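2/11/23

So I finally did the living room. I'd been putting it off since my cousin Sinéad stayed over, and then Declan came by with a bag of snacks and "just one movie" turned into three, and by the end of it you could hardly find the coffee table. I don't mind mess in a bedroom (shut the door, done!) but the living room is where I eat breakfast and it was getting me down.

My method, if you can call it that, is trash first, everything else later. I used to start with the books and the blankets and folding things nicely, and an hour in I'd still be stepping over wrappers. Now I go around once for garbage only and I'm not allowed to stop and read anything. I did stop and read something. It was an old Zurnholm catalog from April and I now want a lamp I can't afford, 200 dollars, so let's move on.

Mugs went to the kitchen, and I ran the dishwasher half full, sorry. Then the couch cushions came off, which is always a mistake, and I found a pen, a hair tie and most of a cracker. Vacuumed. Put them back on the wrong way around and had to redo it.

Paper cups are my real weakness. I have perfectly good mugs and I still come home with a cup from somewhere, set it down and forget it for a week. I squash them before they go in the trash, otherwise a few of them fill the whole thing up and I'm taking the bag out twice a day. It does feel a little mean when it's a pretty one, like the white one with the leaf drawings going into my round bin with the green rim, crushed almost flat. Somebody sat and drew all those little plants! Anyway, the hallway closet is next and I'm already dreading it.
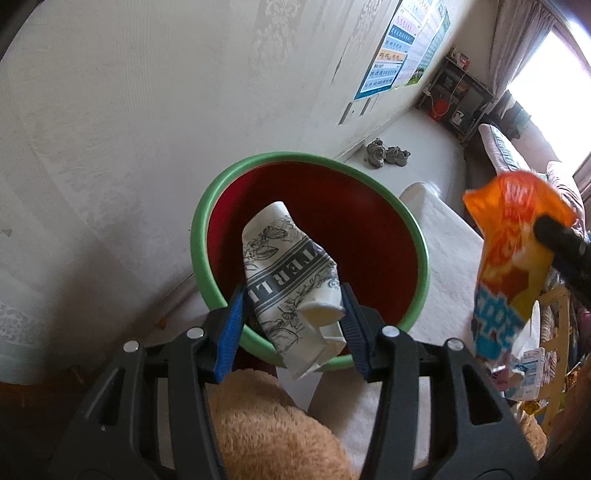
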